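Endpapers show through at the hinge on a case-bound novel: paper weight, or binding?
Posted in Book Production > Print and Binding

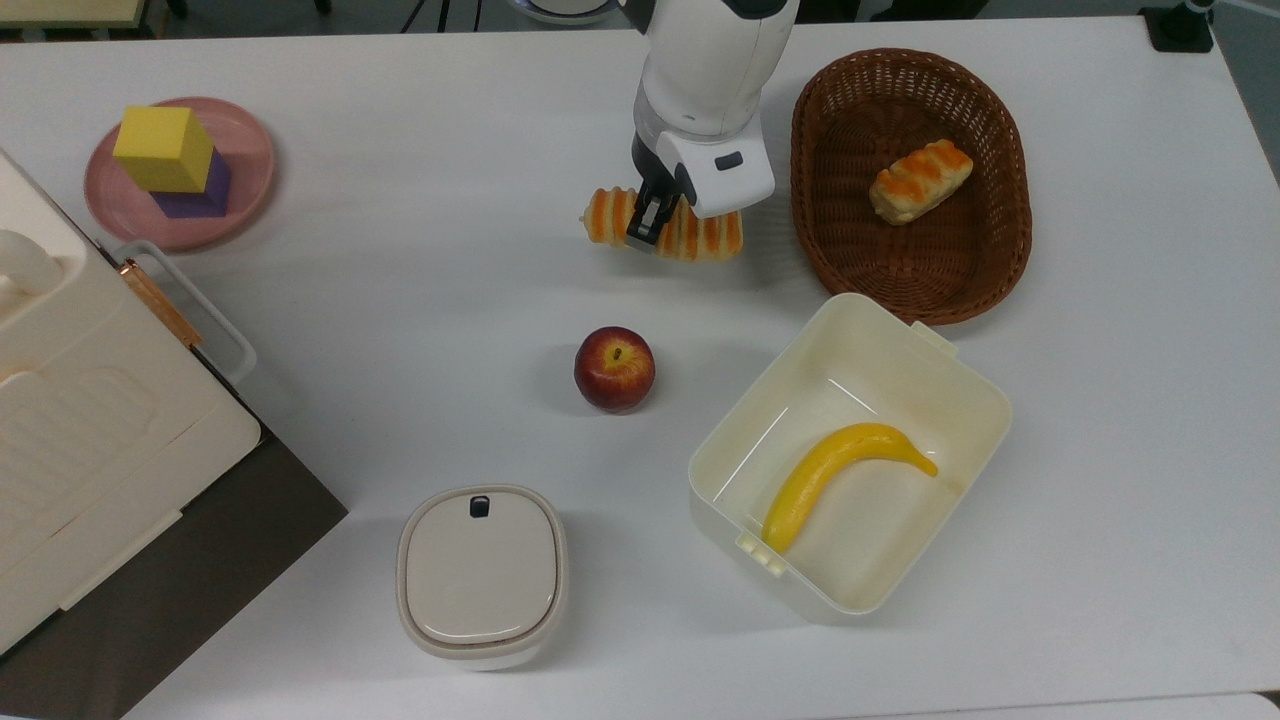
The problem

Durkia
I am handling the interior and case for a literary novel with a small press. Hardcover, sewn sections, printed endpapers front and back. The endpapers carry a full-bleed pattern in a dark green on one side only. On the bound proof the gray of the board is visible through the pale parts of the pattern, and there is a faint ridge along the hinge where the mull ends. The pattern also loses 3 mm into the gutter at the front but not at the back.

The book has 400 pages. The stock for the ends is an uncoated offset sheet, the same one as the text block, because the press wanted the color to match. Run length is 881 copies, which includes the overs.

What I need to know is whether to change the paper, change the file, or send the proof back as a binding fault. The printer says the result is within tolerance. The jacket is already approved and I do not want to move the spine width if I can avoid it.

Replies

Sivden
You have two separate faults and should report them separately.

Show-through and the ridge come from the stock. Text paper is too light for endpapers on a book of that extent. The paste wets the sheet, the sheet relaxes, and anything under it prints through: board color, mull, the turned-in edges of the cloth. Ask the binder for a dedicated endpaper stock, uncoated, with long fibers and higher opacity than the text sheet. Grain must run parallel to the spine. If the grain runs the other way the sheet will cockle at the hinge no matter what weight you pick, so put the grain direction in the written spec and have them confirm it before they cut.

The color match with the text block matters less than the press thinks. Endpapers sit next to the first and last pages only, and yours are printed. If the unprinted side bothers them, run a flat tint on it. Most readers will take a slight shift in white as deliberate.

The uneven gutter is a positioning fault. Endpapers are tipped onto the first and last sections with a thin line of adhesive, and the tipped leaf hides a strip of whatever is printed there. It should be the same at both ends. A 3 mm difference between front and back means that one sheet was folded off center or tipped out of register. I would reject that, tolerance or not, and ask to see the figure they are quoting. It ought to be in the quote.

In the file, keep anything with a clear shape (a bird's head, lettering, a border) well away from the fold. A pattern that repeats across the fold is fine if it is loose. A pattern with a strict grid will show every error.

Spine width: heavier ends add two leaves at each end, and one of each pair is pasted to the board, so the change in bulk is very small. Get a new blank dummy made up anyway and measure it. Do not calculate it from the paper table.

Garrido
we had the same thing on a poetry hardback and just went with plain colored ends, dyed through. no ink, no show through, cheaper. looked good with the cloth. might be worth asking

Sternier
Agree with Sivden on grain and on the gutter. One addition. Heavy solid ink on uncoated stock can stop the paste from holding along the edges if any of it ends up on the glued side. You say one side only, so check the imposition and make sure the bleed does not wrap. Also ask for the printed sheets to be left to dry fully before folding. Dark green on an uncoated sheet will set off onto the facing page if the books are cased in too early, and on a 400-page block under pressure it will be obvious.

I disagree slightly about the tint on the reverse. It is a second pass through the press, and on a run this short the cost per copy is hard to justify. Choose a warmer endpaper stock and leave the back bare.

Durkia
Thanks. The binder has confirmed that the grain was wrong on the front endpaper only — the sheets came from a different cut. They are redoing both on a heavier stock at no charge. New dummy is due in May. The tint is dropped.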